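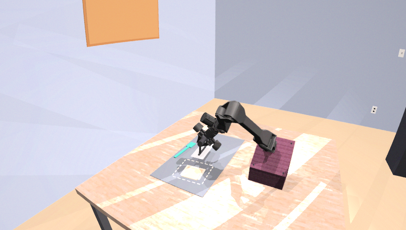
A robotic arm over a gray mat on a light wooden table.

Garklow at three in the afternoon. Main stage still has no roof on it and Innes Rennie is eating a peach.

Doors in two hours. Her drummer is stuck behind a horse trailer outside Vulville, the monitors are buzzing, and someone has put her merch table next to the falafel truck, so all the shirts are going to smell like cumin. She seems fine with this. "They'll sell faster," she says, and wipes her hands on her jeans.

Garklow is a small festival. The capacity is 2,042, a number the fire marshal came up with and the organizers have printed on a tote bag. It sits in a sloping field behind a closed dairy, three stages, one good coffee stand, one very bad one. Last summer Rennie played the smallest of the three at lunchtime. This year she closes Saturday's slot on the big one. Or what was always called Saturday's slot, the running order has been torn up so many times the crew just call it "the late one" now.

What happened in between was an album. Hirow came out in November with almost no push behind it, nine songs recorded in her aunt's garage with the door half open. You can hear rain on two of them. There's a dog on the last one. The first pressing was 500 copies and she packed most of them herself, on the floor, watching game shows.

Then the radio people found "Salt Lick." Then everybody's sister found it. By spring she was turning down weddings.

Quick walk around the site with her before soundcheck. She stops for everyone. A kid with a cast on his arm wants it signed, she signs it, then draws a trombone, badly. Two women from the campsite tell her they drove nine hours. She asks which route. They get into it, really into it, bridges and tolls and a diner with good pie, and her manager is standing there pointing at his wrist where theres no watch.

She grew up two towns over. Sang in a church choir until she got thrown out for harmonizing where there wasn't a harmony. Played bass in a wedding band called Ogundipe, after the keyboard player's last name, because his parents owned the van. The band is sort of back together: three of the old members are in her touring group, and the van is still running, though the passenger door is mostly tape.

Soundcheck, finally. The roof goes on with a lot of shouting. She runs "Salt Lick" twice and then a new one nobody in the crew has heard, slow, just her and a borrowed organ. The guys coiling cable stop coiling. No title yet. She's been calling it "the long one" and says it might be on the next record or might get chopped up for parts. 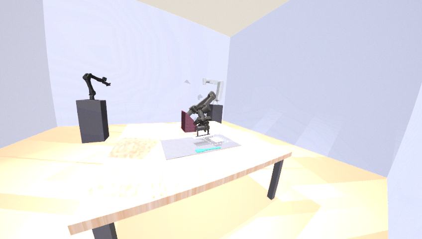 About that next record. The label wants it fast, she doesn't. There was talk of a real studio with a real producer, she went for a day, hated the carpet. So it's the garage again, with better microphones and, she says, possibly a heater. Her aunt has asked for a credit this time. She'll get one.

And the drummer? Arrives with forty minutes to go, sunburned on one side, carrying a snare and a bag of plums. Big hug. No yelling. He'd made friends with the horse.

The set itself goes by quick. She opens with the title track, too fast, laughs, starts it over. By the fourth song it's properly dark and the field is full right back to the dairy wall. "Motel Piano" gets the phones up. "Cousins" gets the slow dancers, including a couple who have to be seventy and are better than anyone else out there. Then the long one. Very quiet. A baby somewhere, a generator, that's all.

"Salt Lick" last, of course. She holds the mic out for the second chorus and doesn't take it back untill the end of the third.

Afterwards, backstage, which is a tent with a fridge in it, she's on an upturned crate with her boots off. Voice gone. The shirts sold out before the support act finished. She's asked how it felt and thinks about it for a bit, then wants to know if the good coffee stand is still open.

It's closed. She goes to the bad one.

Hirow is out now. A second pressing is due in the fall, and tour dates for the rest of the year go on sale 31 July 2019.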